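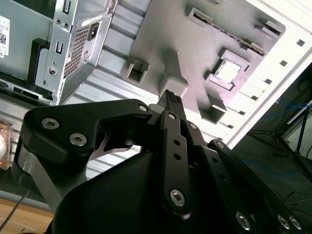 Gripper linkage screws keep working loose
Posted Mon 30 December in Robots & Automation

We have a small cell on a bench in our workshop, one arm with a two-finger gripper, and it practises building desktop PCs. I love this thing! But after 100 or so reaches into a case, the fingers get a bit of side play and the tip wanders when it comes near the motherboard tray. The hex screws on the black linkage bars are the culprits, I'm fairly sure. I nip them up, it's lovely for a day, then the wobble creeps back. Do I use threadlock, or will that jam the joints?

Verneck
Threadlock, yes - but the medium sort, and only a tiny dab on the thread. Take out one screw at a time, wipe it clean, dab, refit. If any gets on the pivot faces the link will go stiff, so work it by hand before you power up. Ours did 1,700 cycles after that without a squeak, brilliant result. Do the finger plate screws too while you're there, and redo your zero position afterwards!

Goel
just tighten them more

Maritz
Please don't just tighten them more, the pivot ones will bind. Check the fingertip pads as well. I chased play like yours for 14 days in August and it was a worn grip surface all along, with the screws perfectly fine. Swapping it was great fun once I knew.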